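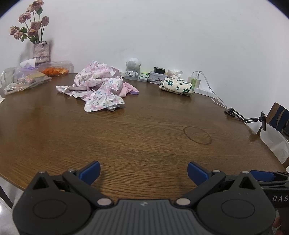

Ticket 1737
Opened by: Assunta Fabbri, Berndale upstairs flat
Category: Furniture / surface
Priority: Low (she typed "urgent", the form has no such option)
Status: Open

Reported: ring mark on the big wooden table. Requester would like it gone before the July lunch, along with everything else that has taken up residence there.

08:40 - Italo Colombo
Took the ticket. Asked what made the ring. Was told "a glass, presumably." Asked whose glass. No reply to that part.

09:15 - Italo
Step one, clear the middle. The floral fabric is to be folded or worn, requester's choice. The snacks can go in a cupboard. I have offered to dispose of the orange ones personally.
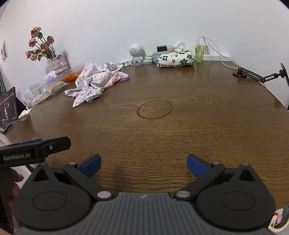 09:50 - Italo
Wiped with a barely damp cloth, then a dry one. Ring unmoved. Tried a dab of Preleda oil along the grain and left it for 90 minutes, as the bottle says, with a note asking people not to put a cup on it.

11:30 - Italo
Cup on it. Removed cup. Started the 90 minutes again.

13:10 - Assunta Fabbri
It looks the same to me. Also please don't move the roses, they are dried and they shed if you so much as breathe near them.

13:25 - Italo
Roses not moved. Breathing kept to a minimum. The wall behind has scuffs too, but that's ticket 414 and I'm not opening it again.

14:05 - Italo
Next step is very fine steel wool, grade 0000, with the grain, on a small patch first. Waiting on approval from requester - and on coasters, which I've ordered.

Status changed: Waiting on requester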